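Zonent opens cable and power strip collection point in Nellwood

Zonent, the small electrical goods reuse company, is pleased to inform that its new collection point in Nellwood will start in September. Residents and offices can bring there their power strips, extension leads and chargers which they do not use any more.

In the first period at our Kpodo workshop we received over 500 items. From these, 293 were power strips. Many people keep them in a drawer for years, because they do not know where to give them. We think it is a pity, as a good power strip can serve still for a long time in another home.

Every item is looked at on a table, one by one. We check the housing, the switch, the sockets and the full length of the cord. After this comes the electrical test, and the items which pass are cleaned and packed with a label. What does not pass goes to recycling of plastic and copper.

"We ask people to bring also the old ones and the ones with foreign sockets," says Anselmo Taipe, workshop manager of Zonent. "Please do not cut the cord before. With the cord cut, we can use only the parts."

The tested items are offered under the name Zevel, to schools, clubs and small offices at a low price. We have prepared 75 sets for the opening, and each set has one power strip and two phone chargers.
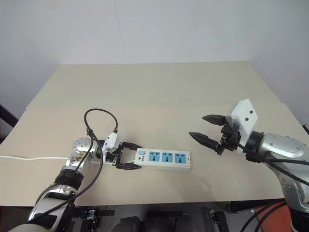 Items can be left at the Nellwood counter from 10 in the morning until 4 in the afternoon. It is not necessary to make an appointment for fewer than 20 pieces. For bigger quantities, please write to us first, so that we can keep enough space on the shelves. We kindly ask to roll the cords loosely and not to use adhesive tape, as the glue is difficult to remove.

We can not accept batteries, lamps or kitchen machines at this counter.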